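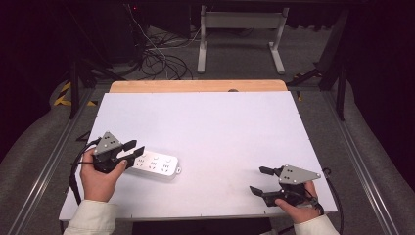 Are smart power strips worth it?

kurnberg_pete
Barnex claims theirs saves $60 a year. On what? My TV and router? I don't buy it.

tavares55
Mine paid for itself by November. Everything in the den switches off with the TV.

kurnberg_pete
Did you measure that, or just look at a smaller bill after a mild fall?

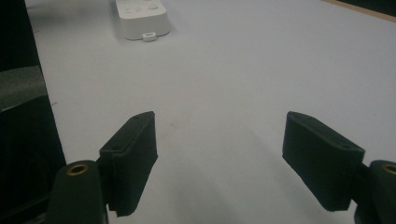 Replies, page 2

Consolacion Maglaya
I put a meter on my old stereo – roughly 6 watts on standby. At my rates that's lunch money.
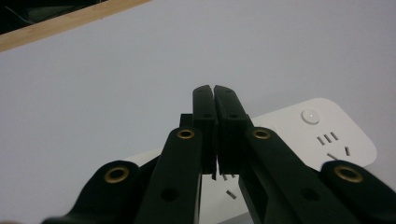 My desktop was lower still. I'd buy a plain strip with a switch and use the switch.

tavares55
You won't remember to use it. I never did.

kurnberg_pete
Then you're paying for a reminder. Still waiting for somebody to post before and after readings.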